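FOR IMMEDIATE RELEASE

Skotard Asks What the "Finished Shelf" Is Supposed to Prove

Home storage advisers question the before-and-after photo and publish a plain-language guide to shelves people use every day

HOANI — Skotard, the home storage advice firm, today released Shelf Sense, a free guide to sorting open shelving in bedrooms, study corners and shared family rooms. The guide comes with a warning from the people who wrote it: be careful with anyone who promises that a shelf will stay tidy, and that includes us.

Skotard has sold storage advice for years and has made its share of promises. The firm now says that much of what the trade tells customers has never been checked in any serious way. Matching bins and label makers are sold on the strength of pictures taken in the first hour, when the bins are new and the labels are straight. What the same shelf looks like after a season of homework, snacks and lost chargers is seldom shown.

"I have read a lot of brochures that say a tidy shelf saves you time," said Pilar Farías, who led work on the guide. "I would like to see the time. Who measured it, and did they include the afternoon you spent buying bins?"

To prepare Shelf Sense, Skotard followed 21 households for 90 days. Each household chose one open shelving unit, sorted it any way it liked, and then went on with its life. Skotard staff made 2 visits to each home, one at the start and one at the end, and wrote down what had moved and what had been added.

The firm is cautious about the results and asks readers to be the same. The homes were chosen from existing customers, who already care more than most about storage. There was no comparison group. Several households admitted to straightening up before the second visit, and others probably did the same and kept quiet. Skotard is presenting the findings as notes from the field and does not believe they support a percentage of any kind.

With that said, some patterns came up often enough to be worth writing down. Large soft things such as cushions and stuffed animals tended to stay on the shelf they were given. Small things wandered. Pens, tubes, little bottles and toy cars turned up in front of whatever had been placed with care behind them, and the front edge of a shelf filled first in nearly every home. The work surface underneath took the rest.

Shelf Sense uses the white shelving unit at Skotard's Hoani workroom as its running case. The unit is stocked with everyday belongings, and the guide returns to it in every chapter.

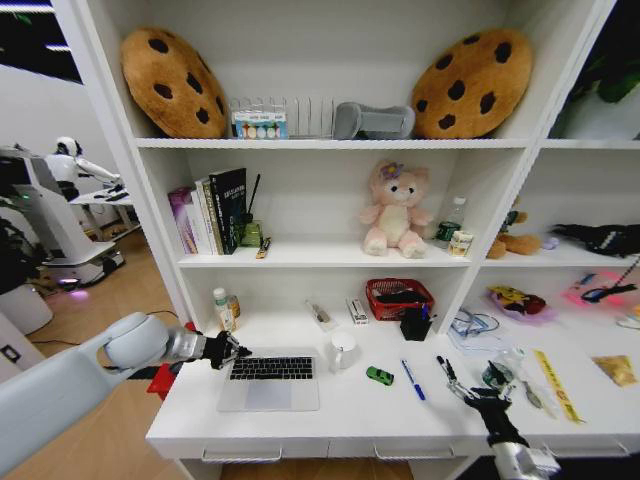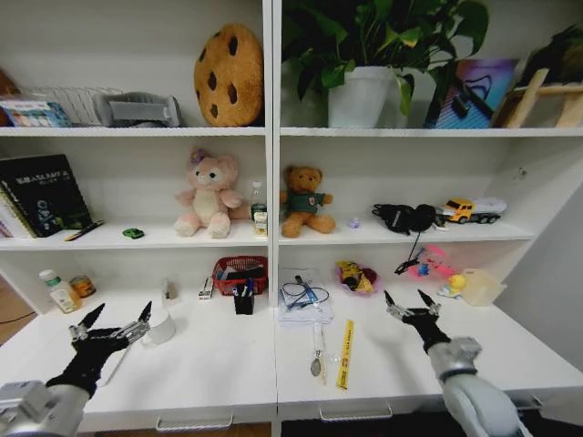 BEDROOM AND STUDY SHELVING

The cookie-shaped cushion on the top shelf and the pink bear in the middle are the kind of items most storage advice would have a customer hide in a basket with a lid. Shelf Sense leaves them out in the open. They are easy to find and easy to put back, and the guide's authors could think of no good reason to give them a box. Whether they look grown-up enough for a study corner is a matter of taste, and Skotard does not claim to be an authority on that.

The little green toy car gets a longer discussion. Standard advice would send it to a toy bin. The authors doubt that a child who plays at a desk will walk a toy car across the room every evening, and suggest a shallow tray at the place where the car already ends up. If that tray fills with other things within a week, the guide says to take the tray away and stop there. A second tray is usually a mistake.

Desk surfaces are treated more strictly. With a laptop open and a mug beside it, as in the first picture, there is a case for keeping drinks on one side and cords on the other, and for putting the cap back on the marker. The guide stops short of the "clear desk" rule found in most organizing books. Farías said she has met few people who follow it and none who follow it during tax season.

Plants are another point of disagreement with the trade. The leafy one in the white pot in the second picture takes up space that a planner would normally give to storage. Shelf Sense advises leaving room above and beside a plant and asking how it will be watered, a question that the authors say is missing from every shelf-styling article they collected. Books directly under a pot should be ones the owner can afford to lose.

ON CONTAINERS

Skotard sells containers. The guide says so on its first page so that readers can weigh the advice accordingly.

The firm's own Nira set, a line of open trays and dividers priced at $409 for a full wall of shelving, is covered in the same chapter as everything else, and the verdict is mixed. Households that used Nira trays liked the low front lip. They also bought more trays than they needed, and at the second visit a number of those trays held other trays. Skotard has since stopped suggesting the full set as a starting point and now tells new customers to begin with a single tray or with a shoebox, which costs nothing and did the job in several homes.

Grelteck, the companion label system, comes off worse. The labels stuck well and were easy to read. People stopped reading them. By the end of the period, many labeled sections held something other than what the label said, and the households involved did not seem to mind. Grelteck remains on sale for workshops and supply rooms, where Skotard thinks it has a better chance.

"We could have left that part out," Farías said. "Our sales staff asked if we might. But if I am going to complain about other people's photos I should be willing to talk about our own labels."

WHAT THE GUIDE RECOMMENDS

The advice in Shelf Sense is modest. Put back first the things that are used daily, and let them take the middle shelf. Stand books at one end where they can lean on the side panel. Keep food wrappers and bathroom bottles off the unit if there is anywhere else for them to go. Leave a gap on each shelf before buying anything to fill it. Sort once, live with the result for a month, and only then decide if it was wrong.

Readers who want a weekend makeover plan will not find one. An early draft included a Saturday schedule with start and finish times, and it was dropped when the authors could not keep to it themselves.

AVAILABILITY

Shelf Sense is free to read at the Hoani workroom and may be copied for home or classroom use. A printed edition follows in May. Skotard invites readers who have tried the advice and found it useless to write in, with details, and plans to print a selection of those letters in the next edition.

ABOUT SKOTARD

Skotard advises households on shelving and storage and makes the Nira and Grelteck product lines. It is based in Hoani.

Press contact: Pilar Farías, Skotard, Hoani

###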